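Groltenby Lunch Club – progress report to the Carré Fund
March 1, 2019

What a winter it has been! When we opened in October we hoped a few neighbours might turn up for soup. We now have 90 people on the list, and on most Tuesdays the hall is full well before the bread comes out of the oven.

Your grant has gone mainly on food, hall heating and the second cooker. The cooker was fitted just after the new year and it has changed our mornings completely – Lahcen Gaber can have a stew and a tray of vegetables going together, and lunch goes out hot at half past twelve instead of whenever we can manage it. He has also been trying out recipes that members bring in. The lentil and lemon one was such a hit that we have cooked it four weeks running, and people still ask for it.

We have spent a little on making the tables feel like home too. 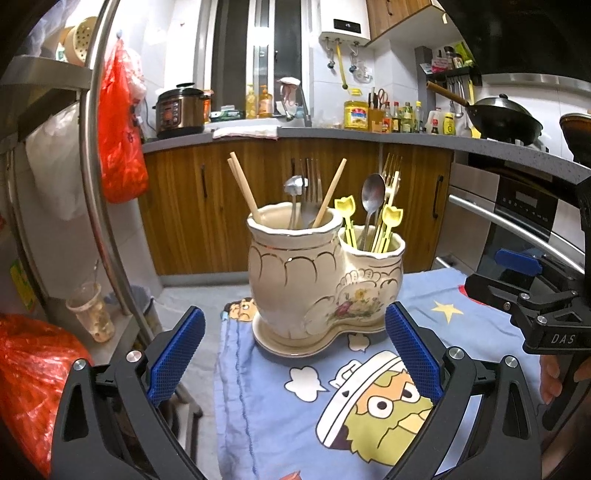
Chopsticks, fork and spoon in the gold-trimmed utensil holder.

The cooking sessions for people living alone began with 7 members and we ran them in the small kitchen at Zumer House. Everyone goes home with a portion for the next day. Two of the group had never cooked rice before and are now giving the rest of us advice about it, loudly.

Transport has been harder. The Lotik minibus was off the road for 2 weeks in the cold spell and we had to pay for taxis, so that line is overspent by £200. We have covered it from the raffle and are not asking for more.

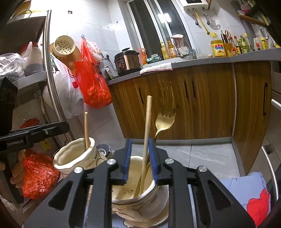
The bus is running again, I'm glad to say, with a new battery and a much better heater. We have added a stop by the library for those who find the hill too much.

Next quarter we want to start a breakfast on Saturdays and get the garden beds dug over for herbs and salad. The seed order is in already! Receipts are attached, and the full accounts will follow once the gas bill arrives.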